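Sunday, October 6, 2024

Plallura paper stock, humidity test, continued. Julik sheets conditioned at 30 and 70 per cent RH, three days each. Mass of the 70 per cent stack on removal: 549 g. Edge curl measured at the corners with the steel rule, long grain only.

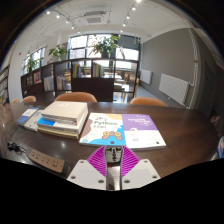 Two paperbacks, flat on the table.

Curl was worse across the grain, as in May. The Siriwardena glue line held on every sample, with slight cockling near the spine. Tharushi Sivakumar to repeat the 30 per cent set with the Stusik board under weight. Hygrometer reads 3 points high against the salt reference; correction applied to the table but not to the raw log. 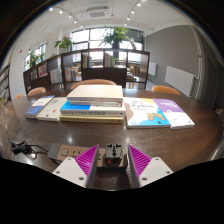
Does the grain have to run parallel to the spine?
For this stock it should, as cross-grain sheets pull at the glue when the humidity changes.

Still to do: recut samples 4 to 6, relabel the salt jars.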